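Play food, and where it sleeps at night

Heidrun Pichler runs the play corner at Prollell, a small toy library with 885 things to lend. I visited her in November, before the children came.

She started with one shelf in Katton. "My first idea was to keep everything in boxes with lids," she tells me. "The children did not open them. They want to see the food."

So now the soft toys and the hard ones lie together on a white table, and the bowls are for mixing, serving and, at 12 o'clock, for tidying up. I asked if she teaches the children to sort. "A little. Fruit goes with fruit, if they like. But a strawberry may also be soup."

Does she prefer plush? "For the ones under 3, yes. It is quiet when it falls. My colleague Minttu Eskola likes the harder pieces more, they are easy to wipe."

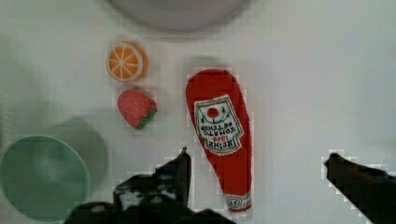
On the table at Prollell: plush ketchup and strawberry, with an orange slice.

Next she would like to have bread. "We have so much for putting on it," she says, "and no bread."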